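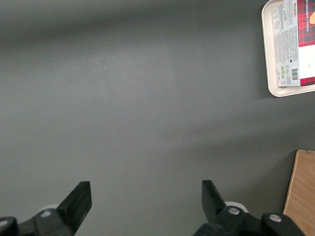
Figure 2. View from the wrist camera at the grocery station, open day.

4.2 Procedure on the open day

The open day ran for one afternoon in September at the Taltimora site, and 206 visitors passed through the hall. Of these, 131 agreed to fill in the short form at the exit. Groups of up to eight people stood behind a rope while Xiomara Kowalczyk introduced the arm, which the team calls Iro, and explained what it would be asked to do. The wrist camera was shown live on a large screen, so that people at the back could follow. In the view in Figure 2 the gripper is open over bare grey table, and the tray holding the box of Walkers vanilla shortbread is well off to the upper right. Several visitors told us they had expected the camera to be centred on the goods, and asked how the arm could know where to go. We had not planned to cover this in the talk, but it came up in most groups and we added a short answer to it after the first hour.

Visitors were then invited to choose the next item from a printed card. The choice was read out and typed in by a member of staff. We did not let visitors type for themselves – an earlier trial at Nakamura had shown that spelling mistakes held up the queue.

The form asked two things: whether the visitor could tell what the arm was about to do, and whether they would be happy to stand beside it without the rope. Space was left for comments. Children filled in the same form as adults, with help where needed, and their answers were not kept apart. Visitors who came back for a second turn were asked not to fill in another form. The Cenero group, who had seen the system before, were left out of the results in Section 5.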